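Spare Bed Folding Set - README

Posted by Gaëtan Carré, April

This folder covers the bed in the Skestlow spare room and the blue things that get folded, bunched, flattened and abandoned on it. It is a modest subject. I have worked on worse.

## What's in here

Two folders, named Dolmont and Sistel after nothing you need to know. Dolmont has the bed with only its sheet to look at. Sistel has the cloth.
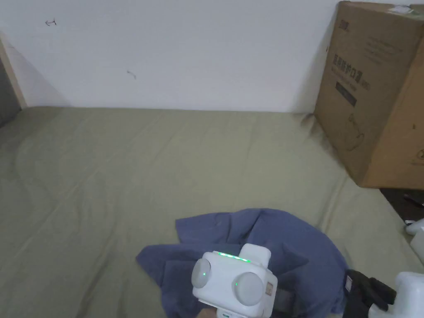
File names start with the room and end with a take number. Gaps in the numbering are takes I deleted on a Friday and don't miss.

## Cloth states

The label field has four values: flat, folded, bunched, other. I tried five, but "nearly folded" caused arguments, mostly with myself.
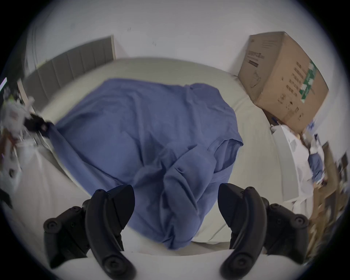
When in doubt, use bunched. A blanket with one tidy corner is still bunched, however proud you are of the corner. Creases in the bedding get no label at all - I own an iron and we are not on speaking terms.

## Known problems

- Blues vary with the light. Don't sort by color.
- The bedding was never pulled tight between takes.
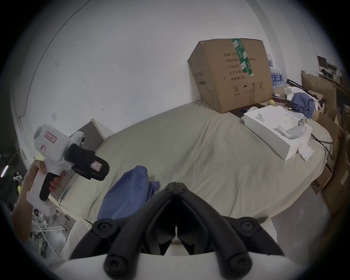
- Cardboard boxes are background, and so is anything else parked next to the bed. Please stop sending me labels for them.
- Some takes are blurry. Keep them if you can still tell what the cloth is doing. 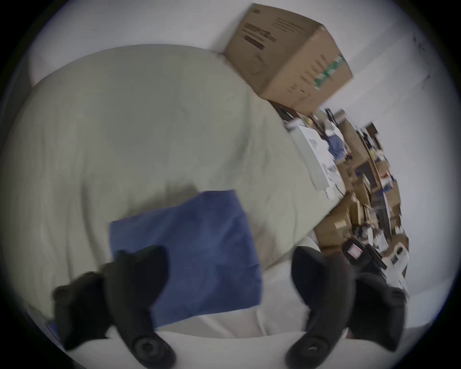
## Reuse

Take what you like and credit Carré. Corrections go in the labels file, one per line.

Comments

mossgate: Is a rolled blanket "folded" or "other"?

Gaëtan Carré: Other. Sorry.

tilda_k: I miss "nearly folded."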